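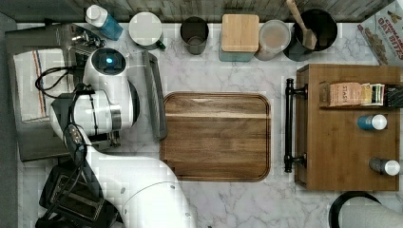 I have been up to my elbows in quotes for a fortnight and I've loved nearly every minute of it, so if you came for the coding posts, sorry, this one is all spreadsheets.

The short version for anyone new: Xolalpa is our kitchen project, run out of a rented unit in Donville, and the aim is to get a robot doing the small dull jobs on an ordinary worktop. Moving a board, fetching the tea, putting a canister back where it lives. The arms were paid for last year out of a separate pot. What I've been planning is everything else, meaning all the bits you forget when you're staring at the price of an arm, and I have £914 to do it with before we go back for more in September.

£914 sounded like plenty when it was agreed. Then I opened a blank sheet and started typing.

Fingers first, as I'm most excited about those. The long grey ones we use now are good at reaching in between things and I'm fond of them, but I want a softer pair to try on lids and on anything round. Dustent do a set for £91 including the mounting screws, and they sent me the drawings the same afternoon I asked, which won me over completely. I've put down one set. I wanted two. If the first lot prove themselves on the canisters I'll make the case again in the autumn, with video.

Then cables. Oh, the cables! I've never budgeted for them properly and every time I end up buying whatever the nearest shop has, at twice the money and half a metre too short. At the moment they loop out to the side of the worktop and I spend far too much time looking at them and wondering what they'll catch on. So there's now a real line in the sheet for longer leads, decent sleeving and a bag of those reusable ties, plus clips that screw down. Our leads have to allow for the arm's full reach and then a bit of slack on top. I measured it with a piece of string and a felt tip, and I recommend the method to everyone.

The worktop itself needed more thought than I'd given it. It's tempting to plan for a clear surface with a single cup in the middle, because then everything fits and the numbers look lovely. But people's kitchens have a toaster in the way. They have cereal leaning against the wall and a tray of tea and towels in a heap, and if the kit can't cope with that I'd like to find out now, before we've bought six of something.

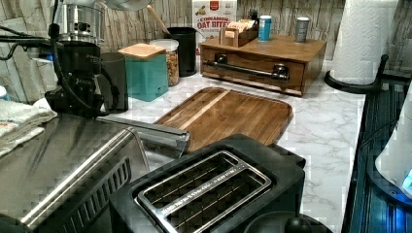
Toaster in front, board in the middle, tea on top of the drawer. This is the worktop I'm budgeting for.

It's changed what I'm buying. I had a second lamp down as a nice-to-have and it has gone up to the top of the list, as steel fronts throw light about terribly and I want to be able to move the shine somewhere else. I'd also planned on a big plastic tub of matching practice objects from a catalogue. Out it came! We can get nearly all of that from the supermarket for less, and packets and boxes are much more interesting to pick up anyway. A tea packet is a wonderful test. It's light, it bends, it hides behind its neighbours, and if you ruin it you've lost pennies.

I have put aside some money for groceries as a proper heading, with its own code, and I can already hear the questions about it. Fine. Cereal boxes get crushed and need replacing, and I'd like it written down somewhere other than my own bank statement.

Clonine look after the servicing and their quote was the one I'd been dreading. There were 2 options, one where they come out to us and one where we box up the joint in question and post it. The visit costs more, but the posted repair means 6 working days with nothing to work on, and that's assuming the courier finds Donville (ours often doesn't). I've gone for the visit. I also asked whether they would quote for a spare wrist at the same time, thinking it might fit if I was very good about everything else. It did not fit! It has its own row now, in red, under September, and I look at it wistfully.

Some things I've crossed out, in case it saves anybody the trouble:

A fancy trolley. The shelving we have is fine.
A second cutting board exactly like the first. I'd rather have one that's different.
Labels and a label maker. Masking tape and a pen.
The extended warranty on the lamp. Really, on a lamp.

And one thing I've added that wasn't on anybody's list, a good thick mat for the person standing at the worktop all day resetting things. It's mostly me, so I'll admit to an interest. But whoever does it puts in a lot of hours on a hard floor — far more than I guessed when we started — and a tired person puts the canister back in the wrong place.

I sent the whole sheet off on 23/06/2024 with a contingency line at the bottom that I refused to spend, even though the softer fingers were right there asking to be doubled. If it comes back approved the order goes to Dustent first, then the leads, and I'll post pictures of the string and the felt tip for those who think I'm making it up.

If you run something like this at home or in a small lab, please tell me what you forgot to budget for the first time round. I've still got a few empty rows and I'd love to fill them with other people's mistakes before I get on to making my own. Next post should be back to code, or possibly to lids.

Contact | © 2024 Xolalpa kitchen notes | Back to top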